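How I Build a Two-Hour Music Show (and How You Can Build Your First One)

Posted in: Radio, Getting Started

I've been doing a Sunday evening show on our little station in Amurwood for long enough now that people email me asking how to start one of their own. I used to write everybody back individually, and my answers kept getting longer, so I've finally put the whole thing in one place. Grab a coffee, it's a bit of a ramble!

I'm assuming you've already got a slot, or somebody has told you they'll give you one. Getting the slot is a whole other page. I'm also assuming it's a music show with you talking in between, no guests, no phone calls. Save those for month three.

Start with the clock

Before you pick a single song, draw a clock. I mean it, get a pen and draw a circle. That's one hour. Mark the things you can't move: the station ID at the top, the news if your station carries it, the sponsor spots, the community calendar. At ours the calendar goes out at half past and the sponsor spots sit on either side of it, so that's already a chunk of my circle gone.

What's left over is your music and your mouth. For me it comes to 50 minutes in a clean hour, and I treat the talking as part of that. Make two clocks for two hours, and don't assume they're the same. My second hour has no calendar in it, and I spent my entire first month running short and filling with instrumentals while I flipped through the CD rack in a panic.

Pull too many songs

My two hours usually eat up 23 songs. I pull a bunch more than that and put the extras in a separate folder called SPARES (all caps, so I can find it when I'm flustered). Spares should be different lengths. You want a couple of really short ones, under two minutes, and one big long one in case you need to run down the hall.

Where do they come from? I go through whatever's been mailed in to the station, then my own shelves, then I walk down to Mthembu, our record store, and ask what's been selling. I do that last one even when I've got plenty. You learn who's playing out this weekend, who broke up, who has a tape coming. It's how I first heard Pleson, and they've been on my show more than any other local band.

Listen to every song all the way through before it goes in. All the way! There's a gorgeous folk number in our library with a swear word sitting right at the end of the last verse, and I've heard it go out on two different people's shows. If you find one, put a sticker on the case for the next person.

Put them in an order

This is the fun part and I could do it all day. I build in little runs of three. Two songs people might know with something new tucked in the middle works really well. I don't worry much about genre inside a run, I worry about the joins, meaning the last ten seconds of one song and the first ten of the next.

So play yourself just the joins. Skip to the end of song one, let it roll into song two, then skip ahead again. You can check an entire show in under half an hour like that. Listen for:

Two songs in a row with the same kind of slow fade-out. Sounds like the show is falling asleep.

A very quiet opening after a very loud ending. People driving will think they've lost the station.

Keys that rub. I can't read music and I can still hear this one, it makes my teeth itch.

Cold endings. These are great, but you have to be ready for them. I write COLD next to the title on my sheet so I'm not mid-sip when it stops.

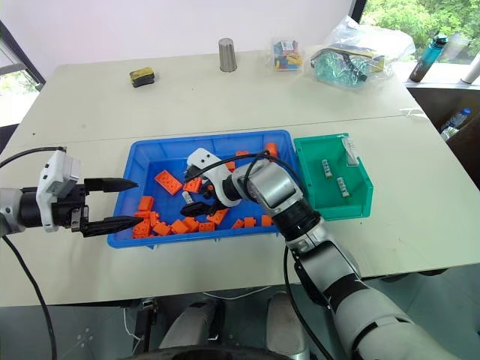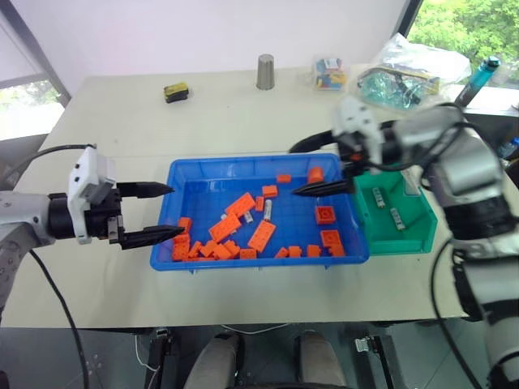
Write your cue sheet

OK, the cue sheet. Mine's a plain table, printed, with the song, the artist, how long it runs, how long the intro is before the singing starts, and how it ends. Leonor Fonseca, who trained me, uses index cards, one per song, and shuffles them on the desk while she's live. I tried it and dropped the lot behind the mixer, so now I'm a paper-and-clipboard person.

The intro time is the one beginners skip, and it's the one that'll make you sound like you know what you're doing. If a song has 19 seconds before the vocal, you've got 19 seconds to talk over it, minus a breath. Write it down, say your piece, stop. Crashing into the first line of the lyrics (we call it stepping on the vocal) bugs listeners way more than a bit of dead air does.

Use big type. Studio lighting is terrible everywhere.

What to say

Less than you think. I keep my breaks to a minute or so and I never script them word for word, as I sound like a hostage when I read. What I do is put three or four words under each run on the sheet. "Pleson, new drummer, Friday show." That's plenty to hang a minute on.

The order I use is: what you just heard, one thing about it, what's coming. Say the artist names clearly, and say them after the songs even if you said them before. People tune in halfway through and they really do want to know who that was. And look up how to pronounce things! If it's a local band, message them and ask. I said one singer's name wrong for weeks and he was far too polite to tell me.

Talk to one person. I picture my aunt doing dishes. Darius Sproģis, who has the slot after mine, pictures a guy in a truck. Doesn't matter who, so long as you aren't addressing "all you listeners out there."

On the night

Get there early, earlier than feels reasonable. I like to be through the door by half past five for a seven o'clock start. Then:

Load your first three songs and check that you can hear each one in the headphones.

Set your mic level using your real voice. Everyone mumbles "test, test" and then comes on air twice as loud.

Put your phone on airplane mode. Vibrate isn't enough, the desk picks it up.

Water, no ice. Ice clinks.

Read the handover note from whoever was on before you.

Once you're going, keep an eye on the real time against your clock drawing at the end of each run. If you're over, drop a song now, from the middle. Don't wait until the end and then chop your closer, you'll be so sad about it. If you're under, go to SPARES.

When something goes wrong (a track skips, you open the wrong fader, you sneeze), say so in about five words and move on. I once played the same song twice in a row and the only message I got was someone asking who it was by.

Afterward

Type up your playlist the same night while you still remember what you swapped. Our station logs it in Drastari, yours will have its own system, and some will just want an email. The artists get paid off those logs, so spell the names right.

Then listen back. Ugh, I know. Wait a day or two and do it while you're folding laundry. Pick a single thing to fix for next time and leave the rest alone. My first one was saying "so yeah" at the end of every break, and it took me until March to quit.

If your station uses a different desk layout from ours and you get stuck on the loading part, leave me a comment with the model and I'll ask Leonor.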